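Cataloger, Historical Portrait Prints (fixed term)
Gorkent Print Library
Posted 2026-02-27

The Gorkent Print Library is hiring one full-time cataloger to describe a collection of engraved and mezzotint portraits, most of them British and made between the late seventeenth and early nineteenth centuries. The sitters are mainly judges, clergy, naval officers and actors. The post is funded for 32 months.

The collection holds some 4000 loose sheets, plus a smaller group of portraits bound into albums by an earlier owner. Many sheets have been trimmed, and the lettering below the portrait is often incomplete or missing. The only finding aid is a typed list, arranged by the sitter's last name, that leaves out engravers and publishers. We want a proper record for every sheet, searchable online by sitter, artist, engraver, publisher and date.

What you will do

You will examine each print, identify its state where the reference books allow it, and transcribe the lettering exactly as it appears, including abbreviations, titles and publication lines. You will measure the plate mark, or the sheet where the plate mark has been cut away. You will note the condition of the paper and flag anything that needs to go to the conservator.

Records are entered in Grolico, our catalog software. You do not need to know it before you start. Training takes two weeks and is done on the job. There is a local style guide, last revised in January, and you will be expected to follow it and to suggest changes when a print does not fit the rules.
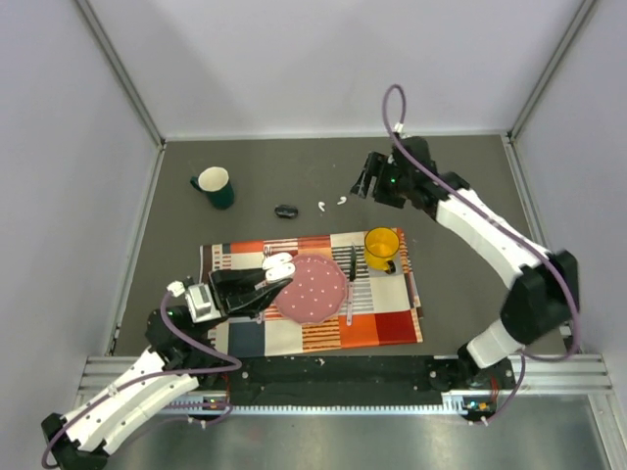 You will also answer questions from readers about the portraits, usually by email, and spend one afternoon a week at the reading room desk. The desk duty includes bringing out boxes and returning them to the stacks. Full boxes are heavy, and a cart is provided.

The first 700 sheets have already been numbered and placed in new folders. The rest are in their old mounts. Some of those mounts are acidic and will be replaced as the cataloging moves along. You will not be asked to do repairs.

What we are looking for

Required:
A degree in art history, history, library science or a related subject, or equivalent work experience
Practical experience handling works on paper
Ability to tell the main printmaking processes apart by eye and with a loupe
Accurate typing and patience with long transcriptions
Ability to read eighteenth-century English lettering, including the long s

Helpful:
Some Latin, enough for inscriptions and the usual abbreviations
Familiarity with British legal and church titles of the period
Experience with name authority files

Candidates who meet most of the required points but are missing one are encouraged to apply. Please say in your letter which one it is.

Hours and conditions

The work week is 37.5 hours, and the library is closed on public holidays. Cataloging is done on site at our Gosau Street building, with up to one day a week from home for checking and editing records. The cataloger shares an office on the second floor with the collections assistant. There is an elevator. Paid leave starts at 12 days in the first year, in addition to the holidays. Staff have the use of a kitchen and a lunch room.
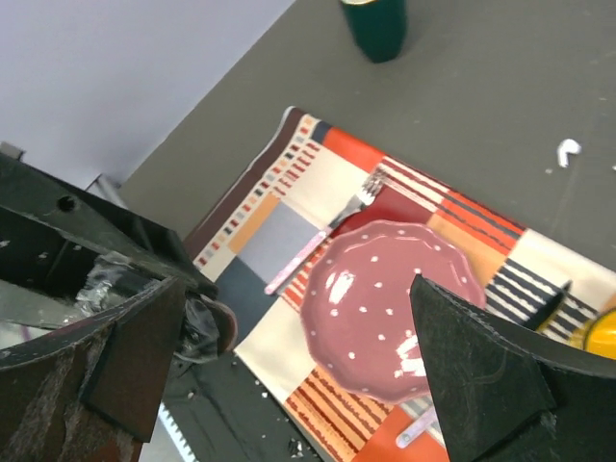

Pink plate on a patchwork placemat

Pay depends on experience and follows the library's Grade 5 scale, which the office will send on request. Health coverage begins on the first day of employment. We can pay part of the cost of moving for a candidate who lives outside the area.

How to apply

Send a letter of no more than two pages, a resume and the names of two references. Include one sample catalog record you have written for a print, drawing or book illustration. If you have never written one, describe a print of your choice in plain words, with its lettering transcribed. Put "Portrait Cataloger" in the subject line.

Applications go to the Collections Office at the address on our contact page. We will confirm that yours has arrived. References are contacted only after an interview.

Interviews are held in person or by video and last an hour. They include a short exercise with three prints. Candidates on video will receive scans of the same prints beforehand. Travel costs for in-person interviews are repaid against receipts.

The post stays open until it is filled. Questions about the collection itself, including the Ko albums, can be sent to the same office.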